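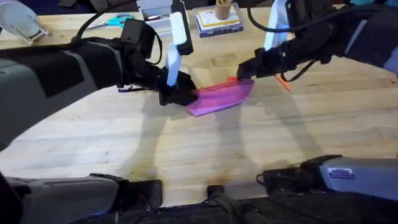
Rogelio Samonte me recibe con café y una carpeta atada con cordel, y antes de sentarnos ya me está contando que su bisabuela nació esclava en una finca azucarera y murió libre, con huerto propio. «Ella celebraba dos cumpleaños», dice, «el suyo y el de la ley, y en el de la ley se comía mejor».

Lleva media vida preparando la fiesta de la abolición en su barrio, que cada mes de mayo saca los tambores a la calle. La primera vez fueron 8 vecinos y una olla de arroz con frijoles; el año pasado se sirvieron unos 500 platos (él pelaba yuca desde la madrugada, y se le nota el orgullo al contarlo).

Con la historiadora Faustine Renaud ha pasado a limpio los registros parroquiales: 2.791 nombres, muchos sin apellido. «Faustine los lee en voz alta, despacito, y yo escribo. Con algunos tuvimos que parar un rato».

Le pregunto si no le cansa repetir cada año la misma historia y se ríe con ganas. «¡Pero si nunca es la misma! Viene una señora y me dice que su abuelo también cortó caña allí, y ya tenemos otra tarde de conversación».

Para la próxima edición quiere que los nombres los lean los niños de la escuela, en dos grupos, uno a cada lado de la plaza. Los ensayos empiezan después de Reyes.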